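Standale Emergency Planning Board > Sirens and Alerting > Audibility gaps after the February test

ygilbert
25 Dec 2022
I went back through the return cards from the February siren test. We mailed 2,328 and got 1,077 back. The cluster of "not heard" answers is east of the Gekstead spillway, in the low streets. The pole unit there is rated for that distance on paper, but the rating assumes flat ground and no wind. I think we need a second pole before the next flood season.

hulik_ridge
Return cards don't tell you much about audibility. People who heard nothing are more likely to complain, so they are more likely to mail the card. Did anyone take meter readings during the test?

ygilbert
Four locations, all outdoors. Three were fine. The one at the bottom of Pugh Street read under 60 dB, and I would not expect that to get through a closed window.

Zuleica Leite
Outdoor sirens are not designed to be heard indoors. The county plan says so on its second page. Indoor coverage is supposed to come from phone alerts and weather radios. A second pole would fix the reading on Pugh Street and leave the overnight problem where it is.

ygilbert
Agreed on design intent. Residents still treat the siren as the primary warning, and the plan should account for that.

hulik_ridge
Then change what residents are told. A pole, controller, batteries and a power drop cost a lot more than a mailing. Also check the battery bank on the existing unit. Low voltage under load will drop output well before the controller reports a fault.

m_tolland
Slightly off topic. I keep the radio on a shelf in the back room and it misses about half of the weekly tests. Would an external antenna help, or is it the receiver?
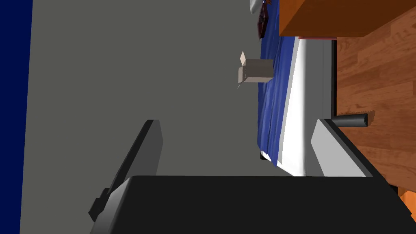
Simulated view, gripper open

Zuleica Leite
Try it next to a window first, antenna fully extended. If the weekly test comes through there, the receiver is fine. Check the county code too. A wrong code will drop some alerts and pass others.

hulik_ridge
Back to the pole. Yannick, can you post the load voltage for the Gekstead unit? The last figure I have is over 80 weeks old.

ygilbert
Will pull it at the next service visit. I still want the second pole in the budget request.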